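Encyclopedia > Household Objects > Timekeeping > Alarm Clocks

Alarm Clock

27 August 2020
By Bongani Van Wyk

An alarm clock is a clock that can be set to make a sound, or give some other signal, at a chosen time. Its main use is to wake a person from sleep. Alarm clocks are made as freestanding bedside clocks, travel clocks and clock radios, and the same function is built into most wristwatches with a digital display and nearly all mobile phones. The signal may be a bell, a buzzer, a recorded tone, a radio station, a light or a vibration. Most models go on sounding until they are switched off by hand or until the spring or timer runs down.

Early forms

Devices that gave a signal at a set time existed long before the spring-driven clock. Water clocks in the ancient world could be arranged so that a rising float tipped a weight or forced air through a pipe. Candle clocks were sometimes fitted with a nail or small metal ball pushed into the wax, which fell onto a plate when the candle burned down to it. These methods depended on a steady flow or a steady flame and could be off by a good part of an hour.

Mechanical clocks with a striking alarm were in use in Europe by the fifteenth century. Many had a dial with a ring of holes, one for each hour, and the user placed a pin in the hole for the wanted time. When the dial carried the pin to a lever, the lever released a hammer. Clocks of this kind were costly and were found mostly in religious houses, public buildings and the homes of the rich. Most working people relied on church bells, factory whistles or a paid caller who tapped on windows.

Wind-up alarm clocks

The familiar wind-up alarm clock spread in the second half of the nineteenth century, when stamped brass parts made it possible to sell a working movement at a low price. It has two springs. One drives the hands and the other drives the hammer, and each has its own key or knob on the back of the case. A third knob sets the alarm hand and a fourth sets the time.

Inside the case, the alarm wheel turns once in 12 hours along with the hour hand. It carries a notch or a raised cam. When the notch lines up with a matching part on the alarm setting shaft, a flat spring lifts and frees the hammer arm, which then swings back and forth under the power of the second spring. The hammer strikes either a bell hidden inside the case back or one or two bells mounted on top. Because the alarm wheel makes two turns a day, a clock of this type cannot tell morning from evening. An alarm left on after breakfast will sound again in the evening if the spring still has power in it.

Accuracy is limited in two ways. The clock may gain or lose a minute or more each day, depending on how well it is regulated, and the notch may release the hammer a few minutes on either side of the set time. Owners of older clocks usually learn the error of their own clock and set the hand to allow for it. In an essay on bedroom clocks, the repairer Ynyr Foulkes wrote that a wind-up alarm which rings within five minutes of the mark is in good order, and that trying to improve on this tends to bend the setting spring.

Electric and quartz models

Plug-in alarm clocks became common in countries with a regular power supply during the first half of the twentieth century. They use a small synchronous motor that keeps step with the alternating current of the supply, so the clock is as accurate as the supply itself. In regions with a 60 hertz supply the motor is geared for that figure, and the same clock taken to a 50 hertz region will run slow by ten minutes in every hour. The alarm is usually a metal strip that buzzes against an electromagnet.

Clock radios added a receiver that could be switched on by the clock. Early sets had a dial and hands. Later ones used printed flaps that dropped over to show the next minute, and these were followed by lighted digits. A power cut stops a plug-in clock or causes its digits to flash, and for this reason many models have a compartment for a backup battery. The battery generally keeps the time without lighting the display.

Quartz alarm clocks run on one or two small cells. A quartz crystal vibrates at a fixed rate, a circuit divides that rate down to one pulse per second, and the pulses move a stepping motor or change a digital display. A cheap quartz movement keeps time to within a few seconds a week. On models with hands, the alarm is still tripped by a contact on a 12-hour wheel, so the timekeeping may be very good while the alarm itself is a few minutes out. Digital models do not have this fault.

Snooze and volume

The snooze control silences the alarm for a short period, after which it sounds again. Nine minutes is a common setting, though five and ten are also used and some clocks let the owner choose. On many bedside models the control is a wide bar across the top of the case that can be found in the dark.

Alarm tones are often made to rise in stages - a few slow beeps, then faster ones, then a steady tone. Clocks sold for heavy sleepers are louder and may include a flat vibrating disk on a cord, placed under the pillow or mattress. The same type of disk is used by people who are deaf or hard of hearing. Sunrise clocks have a lamp that brightens slowly before the set time, and are usually sold with a backup tone.

Children's alarm clocks

Clocks made for children tend to have large numerals, a soft light and a quieter tone. Some show a color or a picture to tell a child who cannot yet read the time whether it is still night. Others have rounded cases or are made to go with bedroom toys and bedding. Parents are generally advised to choose a model with a screwed battery cover.

Collecting

Wind-up alarm clocks are widely collected, in part because so many were made and a good number still run. Dayana Tlapale's guide to the Tormont and Berge ranges lists 252 case styles, with separate entries for dial colors and bell types. Tormont clocks are usually marked on the dial below the hands, while Berge clocks carry a mark on the back plate beside the alarm key. The museum at Evham holds 285 alarm clocks, the greater part of them wind-up models, and nearly 200 are on open display.

Condition matters more than age for most buyers. A cracked glass or a missing foot is simple to replace, but a repainted dial lowers the value. Glowing paint on some older dials contains radium and should not be scraped or brushed. A clock with such a dial is best left closed and passed to a repairer who is used to handling them.

Care

A wind-up clock should be wound at the same time each day and should not be forced once the key stops. It should stand on a level surface. Cells should be taken out of a quartz clock before it is put away for a long period, as they may leak and damage the contacts.

See also: Clock radio; Repeater watch; Striking clock; Travel clock; Water clock

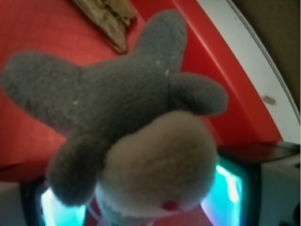
Gray plush toy with a pale section, seen close up.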